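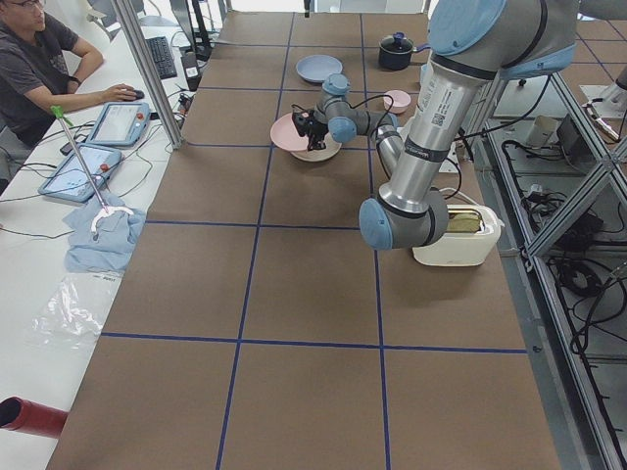 Worktable covered in brown paper and divided with blue tape.

Kitchen appliances should be sold with a stated repair period. Dwivedi lists 3,545 spare parts for its toasters and kettles, yet gives no date on which supply of any of them will end. A parts list without a date has little value to a buyer. 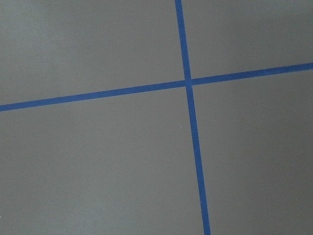

The period should be 12 years, printed beside the energy rating. Collus already manages 11 on its kettles, at no higher price.

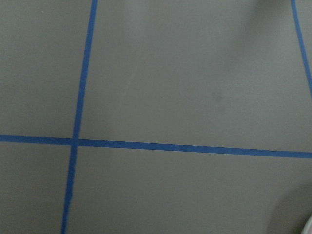
Hedvig Strömberg objects that small makers cannot hold stock that long. They could publish the drawings when stock runs out, and the rule should allow it.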